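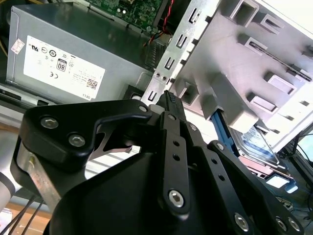 Safta Nistor wrote in to say that the fan step was missing from the first version of this page, and that her tower still shut down under load after she had followed everything else. The step has been added below as step 4.

Cleaning dust from a desktop tower

Applies to mid-size office towers, including the Tullon and Lappalainen cases. Allow 70 minutes.

1. Shut down the computer, switch off the power supply and unplug the cord. Hold the power button for five seconds.

2. Remove the side panel. On most Tullon cases it slides toward the rear once the thumbscrews are out.

3. Touch bare metal on the case before handling any part. Repeat each time you return to the work.

4. Hold each fan still with a finger while you clean the blades with a soft brush. A fan driven by compressed air can damage its bearing.

5. Blow out the heatsink in short bursts, can upright, nozzle a hand's width from the fins. Work from the inside toward the rear vent.

6. Wash the front filter in lukewarm water. Let it dry overnight before refitting.

7. Check that no cable touches a fan. Refit the panel and reconnect the cord.

8. Start the computer and compare fan speed at idle with your earlier reading. Shabani Muli's tower read 3742 rpm before cleaning and 605 rpm after.

If the fan stays loud, replace the thermal paste. That procedure is on a separate page.

Last revised January 18, 2019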